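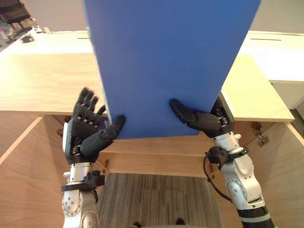
Colm Moriarty told us in his first interview that the threshold was never meant to keep anyone out, and that a new party which can't find 29 signatures in a ward has no business asking for votes there. He repeated this when we showed him the figures from Surkham.

That claim is the starting point of this report. It covers the registration of small parties ahead of the municipal elections in Surkham and the effect of the signature rule on which of them reached the ballot.

Report submitted 01/06/2022
Authors: Amna Dhanial, Grímur Juhl
Course supervisor: Kianoush Heydari

1. Background

A group that wants to appear on the Surkham ballot under its own name must file a statute, a list of officers and a set of supporting signatures for each ward it contests. Signatures must come from voters registered in that ward. A voter may sign for one party only. If the same name turns up on two lists, it is struck from both.

The rule was written when the town had two established parties and few outside challengers. It was left unchanged when the wards were redrawn.

2. Material and method

We read the filings of 16 groups that applied for registration. Filings are open to the public at the town clerk's office but can't be copied, so we took notes by hand on a standard form. We recorded the date of filing, the wards named, the signatures submitted and the signatures accepted.

We also held interviews with Moriarty and with Kourosh Hosseinzadeh of the Salehi Ward League. Both read their quoted statements before submission. Hosseinzadeh withdrew one sentence.

3. Results

Most rejected signatures fell into one of two classes: voters listed at an old address, and voters who had signed twice. The first class was concentrated in Rarna ward, where many residents rent and move often. Groups based in Rarna therefore had to collect well above the legal minimum to be safe.

Double signing was harder to interpret. Hosseinzadeh believes some of it was deliberate, with supporters of one party signing for a rival to cancel names. We found no evidence for or against this in the filings. The forms don't record the order in which a voter signed.

4. Limits

Groups that gave up before filing left no record and are missing from our material. The clerk's office also changed its form in August, and the older version has no field for the reason a signature was refused. For those filings we used the margin notes, some of which were illegible.

5. Remaining work

The ward maps in Appendix B still use the old boundaries for Rarna. Juhl will replace them before the seminar version is printed.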